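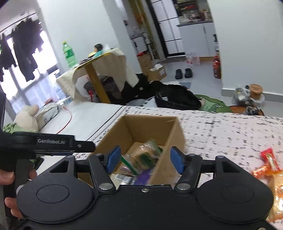
Hand-held grippers over an open carton of packaged snacks. Blue pads, two-finger linkage.

Gripper equipment plan: gallery and notes
Compiled by Sorcha Ní Bhriain, 13/10/2020

Budget planning for the next order of hand-held grippers covers hardware, spare pads and storage. Picking small packaged goods out of cartons is the reference task. Quotes are in from Plidel and Barska; Plikov has been asked for a price on pads only.

Quantities
Base order is 10 units, issued in pairs, so 5 operators can work at once. Pads are a wear item and are budgeted separately, at up to 200 for the first year. Pivot pins and screws go under general spares.

Packaging
Glossy film and thin wrappers set the pad requirement. Any supplier proposing a different pad surface should send samples before the price is fixed.

Open items
Line 226 of the cost sheet (cables and power strips) has no supplier against it. Delivery is planned for December. Changes to quantities go to Róisín Ó Flaithearta before the order is placed.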